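**Coloured overlays vs. larger spacing: what did your trial show?**

**s_vukcevic** · 09:14

We ran a small reading trial at Clovley last term and I would like opinions on the design before we repeat it in October. 80 pupils, Years 4 and 5, each reading a 297-word passage aloud under two conditions: standard print, and the same print with letter spacing increased. Order was counterbalanced. Errors and total time were recorded by one adult per pupil.

Mean time fell with the wider spacing in the group already flagged as slow readers. Error counts did not move. In the other pupils neither measure changed.

My question is whether the time difference is worth chasing, given that comprehension was not tested.

Snežana

**kgolob** · 09:52

Same passage in both conditions? If so you have a practice effect. Counterbalancing spreads it across the conditions but does not remove it, and it inflates the variance within each pupil. Use matched passages.

**s_vukcevic** · 10:05

Two passages, matched for length and word frequency. I should have said so. The second is a set of instructions, the first a story.

**kgolob** · 10:11

Then they are not matched. Instructions have short sentences and repeated nouns. A slow reader gains from repetition whatever the spacing is.

**dalia_k** · 10:40

I disagree with Krum to a degree. If both passages appeared equally often in both conditions, text type cannot produce a main effect of spacing. It could produce an interaction, and you can test for that with the data you have. Put passage in the model as a factor and look.

On instructions as a text type: we use them by choice. Pupils read them aloud with fewer invented words, and scoring is quicker. Our current one covers household jobs and runs to four short sections, each on a card with a photograph at the top. The laundry card goes with this:

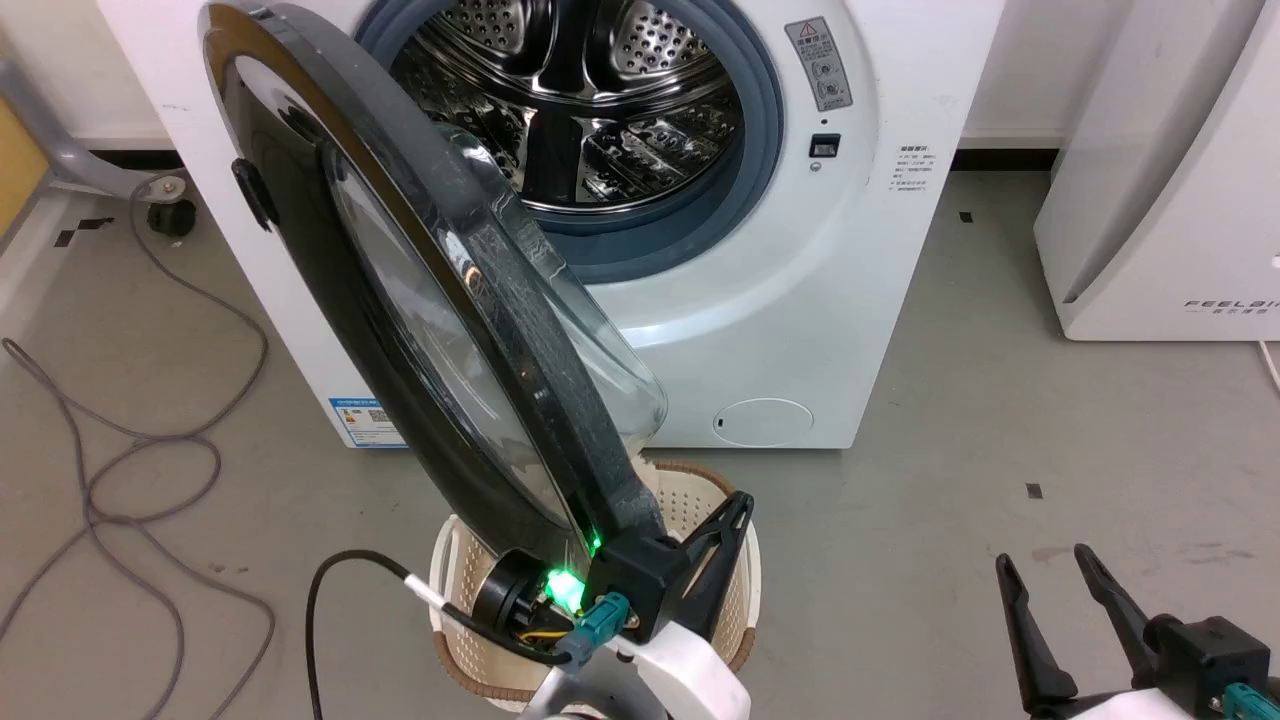
*Card 2, "Using the washing machine": door open, drum visible.*

The vocabulary is controlled (drum, door, seal, load) and the target words are all one or two syllables. The photograph is shown before reading starts and then covered, so that nobody is guessing words from it during the timed part.

**spela.p** · 11:27

Covering it does not solve the problem. Once a pupil has seen a washing machine, "drum" is primed. You are measuring reading plus prediction, and weak decoders rely on prediction more than others do. I would drop pictures from any timed passage.

**dalia_k** · 11:34

Priming is the same in every condition, so the comparison stands.

**spela.p** · 11:49

Only if the effect is additive. If a primed word is read at a glance, spacing has less room to help on that word, and you will underestimate the spacing effect in the group you care about. The Skodetti passages have no pictures and come in matched pairs. I can send the word lists.

**lejla_delic** · 13:20

Two practical points for Snežana.

1. One adult timing and scoring is too few. Record the audio and have a second person score a sample without knowing the condition.
2. Keep the line length constant. If you widen the letter spacing and leave the column as it was, you get more lines and more return sweeps. Kadrić's handout has a table for adjusting the column width.

Also, were the pupils told which version was supposed to be easier?

**s_vukcevic** · 13:58

Not by us. The class teacher knew, so I can't rule it out. Line length was not controlled. The wide version ran on to a second sheet, and the time to turn over is included in the total.

**kgolob** · 14:06

That works against your result, for what it is worth. Subtract it if you have the recordings.

**s_vukcevic** · 14:15

We don't have recordings. For October I will use Špela's pairs with no pictures, fixed line length, one sheet per passage, audio for everyone. Comprehension questions afterwards, untimed.

**dalia_k** · 14:31

Still run the interaction on the old data. It takes ten minutes in Getusell if the file has one row per reading.

**s_vukcevic** · 14:37

It has one row per pupil. I'll reshape it tonight and post the output.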